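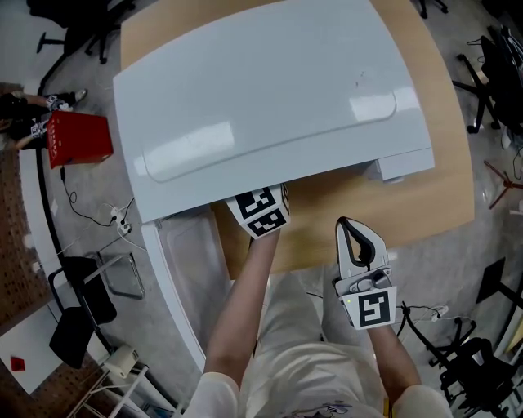

What does Turach do when a marker drops out of view halfway through a motion? It keeps the last good pose, carries it forward with the inertial data for up to 18 frames, and flags every one of those frames so you can filter them later.

Turach is the pose tracking and cleanup tool we use for handheld gripper recordings. It reads head camera video, finds the square fiducials on the gripper and on the marker block worn on the other hand, and writes out two smooth trajectories plus a gripper opening value per frame. We're really happy with how it handles big glossy white parts now - reflections used to wreck the corner detector, and the new thresholding (ported from Halliday, our old calibration code) made a huge difference!

What's in the release
3,208 clips from the Kultholm room, 164 of them with hand-checked poses
9 calibration files, one per camera mount
The tracker, the smoother and a small viewer

Getting started
Run turach calibrate first, then turach track with the clip folder. Output goes to a poses folder next to the clips. The viewer opens with turach view and has a slider for the flagged frames.

Known problems
A second person wearing blocks in the background can steal an ID. Set unique marker IDs per person, or pass --nearest.
Gripper opening is noisy when the fingers point straight at the camera.
Export to Nosden format drops the flags - a fix is planned for August.

Bug reports with a short clip attached are very welcome.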